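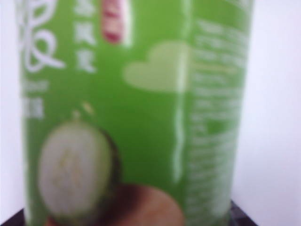 Sadao Furukawa règle des doseuses depuis assez longtemps pour se méfier des chiffres ronds. Responsable de la métrologie chez Hinside, qui fabrique des équipements de pesage pour l'agroalimentaire, il partage son temps entre l'atelier et les lignes de ses clients. La boisson en canette, verte à lettrage blanc avec un fruit dessiné dans le bas, est le genre de produit sur lequel il revient le plus volontiers. « Le consommateur regarde le décor. Moi, je pense à la tare », dit-il.

La tare, c'est le poids du contenant vide, et il varie d'un lot à l'autre. Sur le site de Drokance, où Hinside a remplacé deux trieuses pondérales en octobre, l'ancien réglage reposait sur une valeur unique, saisie à l'installation et jamais revue. « On rejetait des produits conformes et on en laissait passer d'autres. La balance n'y était pour rien, elle affichait ce qu'on lui demandait. »

La nouvelle ligne contrôle environ 600 unités par minute. À cette cadence, chaque produit reste très peu de temps sur le tapis de pesée et la moindre vibration se retrouve dans le signal. L'équipe a donc désolidarisé le châssis du convoyeur, puis déplacé un compresseur posé trop près. « Le client voulait un filtre logiciel plus fort. On peut le faire, mais on perd en réactivité. J'ai préféré commencer par la mécanique. »

Furukawa insiste aussi sur la température. Une cellule de charge est compensée en usine, dans une plage donnée, et un lavage à l'eau chaude suffit à décaler le zéro. Chez Iglesias, un conditionneur de sauces, les opérateurs relançaient la production cinq minutes après le nettoyage. Ils attendent maintenant que le zéro soit stable – la consigne est affichée sur le pupitre.

Reste l'étalonnage. Le contrat signé avec Drastamska prévoit une vérification toutes les 3000 heures de marche, avec des masses étalons conservées dans un local fermé. « Je vois encore des masses rangées dans un tiroir, avec les clés plates. Elles prennent des coups, et après on corrige la machine pour qu'elle soit d'accord avec elles. »

Interrogé sur les capteurs numériques, il reste mesuré. Le câblage est plus simple et le diagnostic plus rapide, mais une bonne partie du parc installé est analogique et le restera. Il en a encore révisé une série cet hiver, boîtes de jonction comprises. « L'humidité entre par les presse-étoupes. C'est ce que je regarde en premier quand une mesure dérive. »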